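3.2 Surfaces and perceived cleanliness

The second part of the study dealt with the surfaces that people in shared workplaces touch and look at most often. Earlier work on office hygiene has mostly measured what is on a surface, by swab or by contact plate. We were more interested in what people believe about it, and in whether that belief changes how often they wipe it down. A desk that looks clean may be wiped less than one that looks dirty, whatever the swab would show, and cleaning contracts are usually written with no thought for this.

The questionnaire was sent to all staff on the Heltstead site in May and was open for two weeks. We received 286 usable replies out of 461 sent. Replies were left out if the respondent had not worked at a shared desk in the previous month, or if more than a third of the items were blank. Respondents were asked to think of the desk or table they had used most recently and to answer for that one only. This was stressed in the covering note, as the pilot had shown that people otherwise answered for an average desk which did not exist.

Each respondent gave the colour of the surface from a list of six, its finish (matt, satin or gloss), and a rating from one to seven for how clean they thought it was when they sat down. They were then asked whether they had wiped it before starting work, and if so with what. A free text box followed. The box was used more than we had expected, and many of the comments concerned crumbs, cup rings and the state of the keyboard, which was outside the scope of the study. Those comments have been kept and may be reported separately.

Colour was grouped for analysis into pale (white, cream, pale grey) and dark (wood tones, dark grey, black). We had planned to keep wood tones apart, but there were too few of them on the upper two floors to support this. Pale surfaces were rated as cleaner than dark ones by those who had not wiped them, and as slightly less clean by those who had. The second result was not expected. One reading is that wiping draws attention to marks that a person would not otherwise have noticed, and that these stand out more on a pale ground. Another is that people who wipe are stricter in general, though this would not by itself explain why dark surfaces did not show the same pattern.

Several comments raised the matter of pale tables set against pale walls. Respondents found it hard to say whether such a table was clean or only plain. One wrote that the whole corner "looked like it had been painted in one go". Another said that she trusted a table more if she could see where it ended. Figure 4 shows a pale grey-white top with a light grey wall beyond it, a pairing close to the one these respondents had in mind.

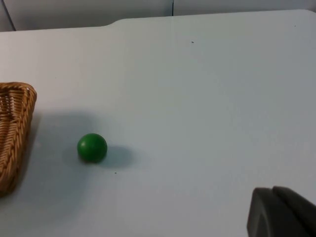
Figure 4. Pale tabletop and light grey wall.

3.3 Effect of finish

Finish had a stronger effect than colour. Gloss surfaces were wiped most often and matt surfaces least often, and this held on every floor. In the interviews that followed the questionnaire, people put it down to fingerprints and to glare from the ceiling lights, both of which are easier to see on gloss. Matt surfaces were described as "dry" or "dusty" even by people who said in the same interview that they had no complaint about them.

The interviews were carried out by Yuxi Tan and Zhenhua Lü, each working alone, and lasted up to 60 minutes. Both used the same schedule of questions, though the order was allowed to change if the person being interviewed brought up a topic early. Notes were typed up on the same day. Where the two interviewers had coded a remark differently, it was discussed until they agreed, and the few cases where they could not agree were left uncoded.

It should be said that finish and age of furniture could not be fully separated. The gloss desks at Heltstead were bought from Cotel when the ground floor was refitted and are newer than the rest. Most of the matt desks came with the building. A surface that began as satin can turn patchy after some years of wiping – more so at the front edge, where forearms rest – and several respondents ticked two finishes for the same desk. These replies were counted under the duller of the two.

3.4 Supplies and where they are kept

Whether a desk was wiped also depended on how far the user had to walk for a cloth. On the ground floor, wipes from Fornix were kept in a tub on each bank of desks. On the upper floors they were kept in the kitchen. Wiping before work was reported by roughly twice the share of respondents on the ground floor as elsewhere, and the gap remained when gloss desks were left out of the comparison.

People on the upper floors who did wipe tended to use a paper towel with water, or in a few cases their own spray. Two had stopped because the spray left streaks that they took to be dirt the next morning. We did not ask about smell in the questionnaire, but it came up in most of the interviews, and those who liked a scented wipe rated the same desk as cleaner than those who did not. A question on this has been added to the version now in use at the second site.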